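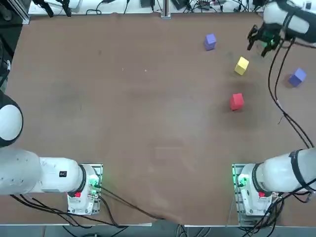
*Foam cubes on a brown tabletop.*

# Limasen adds player housing and drops the weekly gift cap in July update

2018-06-22

Dillico has set out what players can expect from the next update to Limasen, its free-to-play online role-playing game. The update is due in July and brings player housing to the European and South East Asian servers, along with changes to gifting, guild storage and the way the auction house charges its fees.

Housing has been the most asked-for feature on the game's forums since the open beta. Under the new system, any character at level 30 or above can claim a plot in Hutapea, a new coastal zone to the south of the main city. The first plot is free and comes with a one-room cottage. Larger houses can be bought with gold earned in the game, and Dillico says that none of the plots or buildings will be sold for real money. Furniture is another matter. Basic pieces can be crafted or bought from traders in the zone, but there will also be themed sets in the cash shop from the first day.

"We know people will ask about the shop, so we want to be clear now," said Jonalyn Lumbao, the game's producer. "The shop sets are for looks. A bed from the carpenter gives you the same rested bonus as a bed from the shop."

The rested bonus is new as well. Characters who log out inside their own house will earn extra experience for a short time when they return. Those who don't want a house can still rent a room at an inn and get a smaller bonus.

Each house can be set to private, friends only or open to all. Owners can give up to five other players permission to move furniture and use the storage chests. Plots left unused for 12 weeks will be packed away and the furniture sent to the owner's bank, so that the land can be claimed by someone else. The owner will be able to pick a new plot for free on coming back.

The limit on gifts is also going. At present, players can send only seven cash shop items a week to people on their friends list, a rule brought in after a run of stolen accounts last year. From July the weekly cap will be removed for accounts that have two-step login switched on. Accounts without it will keep the present limit. Gifts will still be held for a day before they arrive, and the sender can cancel during that time.

Guild leaders get a second storage tab and a log that shows who took what. The log goes back 30 days. Several larger guilds had asked for a longer record, but Prasetyo Mangundap, who leads the server team, said that was not possible for now.

"It's a lot of data when you add up every guild," he said. "We'll see how this runs and look at it again later in the year."

The auction house will change from a flat listing fee to a charge of 5 per cent, taken only when an item sells. Dillico expects this to help newer players, who often lose money listing cheap crafting goods that don't find a buyer. Sellers of rare mounts and weapons will pay more than they do now, and the reaction on the forums has been mixed. One thread asking for an upper limit on the charge had run to several pages by the evening of the announcement. The company has not replied to it so far.

A public test server will open before the update goes live. Players can copy over one character from their main account, and everyone who takes part will be given a garden lantern for use in Hutapea. Progress on the test server will not carry over. Bug reports should be sent through the form in the launcher and not posted in the general forum, where they may be missed.

The update will reach the PC version first. The Mac client, which is handled by the outside studio Praltell, is expected to follow later in the month. Mac players will be able to visit the new zone only once their client has been updated, but plots on each server will be released in stages, with a share kept back for them. Servers will be down for most of the morning on the day of the PC release, and any subscription perks that are active at the time will be extended by one day.

Full patch notes, with the list of furniture recipes and the prices of the larger houses, will be posted on the Limasen site when the test server opens.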